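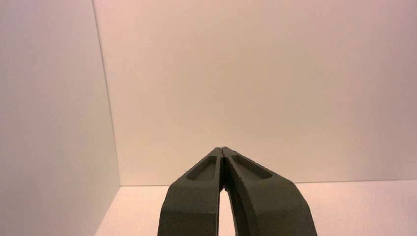 About Korkero

Korkero tracks what legislative committees do between votes. We publish hearing schedules, attendance records, amendment texts and witness lists for state legislatures, in one format, on one site. Access is free for individual readers. Newsrooms, law offices and advocacy groups pay for bulk data and alerts.

What we cover

Our database holds records for 274 standing and select committees. Each record shows current members, the ranking member of the minority party, the staff contact and every bill referred during the session. In the last session we logged 2,988 hearings. Of these, 111 were canceled or moved with less than a day's notice. Those notices are kept in the record with the time we received them.

We do not score legislators, endorse candidates or take positions on bills. Summaries are limited to what a bill changes in existing law. If a summary is disputed, the full text governs, and a link to it sits at the top of every bill page.

How the data is collected

Most chambers post calendars in a form that software can read. Our collection system, Bumex, checks those pages at fixed intervals and stores a copy of each version. Four chambers still issue some notices only as scanned paper. Those are typed in by hand and checked by a second editor before release.

Roll calls are entered as recorded by the clerk. A member who leaves before a vote is listed as absent for that vote and present for the hearing. Corrections are added as new entries - the earlier entry stays visible, marked as replaced.

Staff

Hsin-yi Cheng - managing editor
Mared Ruddock - legislative records
Xiaoyan Xue - data systems
Syafiqah Krishnan - subscriber accounts
Tzu-hsuan Wu - bill summaries and corrections

Ownership and funding

Korkero is owned by its staff. Income comes from subscriptions and from one data license held by Leung, a publisher of legal reference works. We accept no money from parties, campaigns, registered lobbyists or sitting officials. Accounts for the prior year are posted each November.

Corrections and contact

Send corrections through the form on the page concerned and include the bill or hearing number. Questions about bulk files should go to the subscriber desk. Requests to remove accurate public records are declined.

Page last reviewed July 7, 2024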